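Home About Archive Recipes (sort of) Say hi

The laundry backlog, and other things I'm behind on

Last updated May 2022

OK so quick one because the dryer buzzes in a bit and if I don't get up when it buzzes I won't get up at all.

We've been back from the Pomare trip long enough that I have no excuse. Bags still in the hallway. One of them I've just been taking socks out of, like it's a drawer. It is a drawer now I guess.

People asked for the trip post and I keep not writing the trip post. Short version: long drive, good lake, terrible shower, ate too many of those cinnamon things from the gas station in Dratstead, would go again. Long version when I've sorted the pictures. There are 2,000 of them and I'd say 16 are any good. The rest are my thumb, or the same bit of water again.

Anyway. Laundry. That's the subject today, sorry to anybody who came for lake.

I've been doing the thing where you wash one load, feel great, leave it in the basket, and then pull clean clothes out of it all week until what's at the bottom is so creased it may as well be dirty. Then it goes back in the wash. Same shirt, washed over and over, never once worn. That shirt has had a very clean life.

So in October I tried a system. Colors Monday, sheets some other day, towels whenever. Wrote it on the fridge and everything. Lasted two weeks. The problem with a day for each thing is that the day comes around and you're tired, and now you've missed it, and in my head missing it meant waiting for the next one. Which is dumb. But that's how my head does it.

New system, if you can call it that: one load, start to finish, before I'm allowed to start another. Wash, dry, fold, AWAY. In the actual drawer with the door shut. Drawers don't have doors. You know what I mean.

Folding happens on the bed. I know there are people with a laundry table and I'm happy for them. Bed is the right height, more or less, and if it's covered in clothes at bedtime you have to deal with it or sleep on the floor. (Or move the whole heap to the chair. I have moved the whole heap to the chair.)
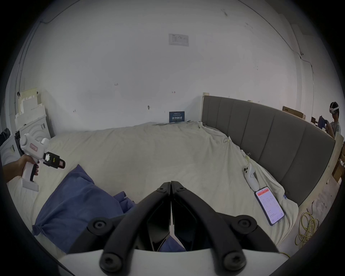

My sister says the chair is the entire problem and I should get rid of it. No chair, no heap. She did it at her place and she swears the clothes just started going in the closet because there was no place else for them to land. I said they'd land on the floor. She said fine, but you trip on the floor, and a person only trips so many times before they pick up a sweater.

I'm thinking about it. I like the chair though. It came from that secondhand place on Sorketent Road and I carried it up the stairs by myself and scraped the wall doing it, so we've been through stuff together. Maybe it can go live in the other room and be a chair.

Things that have helped, in no order:

Putting on a podcast before I start. Has to be a talky one, music is no good, I just end up standing there holding a pillowcase.

Not matching socks. All mine are the same gray ones now, bought a big bag. Any sock goes with any sock. Best thing I did all year and it cost less than lunch.

Giving up on fitted sheets. I've watched the videos. I've tucked the corners in the corners. It comes out as a ball every time so now I make the ball on purpose, smaller, and shove it at the back of the shelf where I don't have to look at it.

Hanging stuff up the second it's out. Shirts only. Everything else can wait but shirts can't, they know when you've walked away.

Things that havent helped: buying a second basket. It filled up. Also the fancy detergent, the Rorkiretti one with the green cap that smells like a hotel. Nice smell! Did not fold anything.

I also read one of those long articles about how you should own fewer clothes, and I get it, I do, but I own a normal amount I think. I have just never seen them all in the same place at once. If every single thing was clean and put away on the same day I don't believe the drawers would close. There's a gray hoodie I'm pretty sure has been in rotation between the basket and the washer since before the trip, and if it ever got to the closet I'd have to buy a hanger.

Where I'm at this week: two loads done properly, all the way to the drawer. Third one is the one in there now, mostly towels, so that's easy, towels are basically rectangles and want to be folded. Then it's the bags from the hallway and I'm a bit scared of those. There's a swimsuit in there somewhere. I remember packing it and I remember it wasn't totally dry.

Bathroom stuff still needs doing too, and the car has sand in it, and I owe like three of you emails. I've seen them! I read them at the stoplight, (stopped, relax) and then forgot I hadn't answered out loud. Will get to them this weekend, if you wrote about the zucchini bread the answer is yes you can freeze it, slice it first.

Oh and somebody asked how much I'd spent on getting organised or whatever since new year, all the bins and hooks and so on. I added it up. $200. Don't do that, don't buy the bins. Most of them have other bins in them.

There's the buzzer. Towels. Back later with lake if I find teh charger for the old laptop.

Filed under: house stuff, complaining, laundry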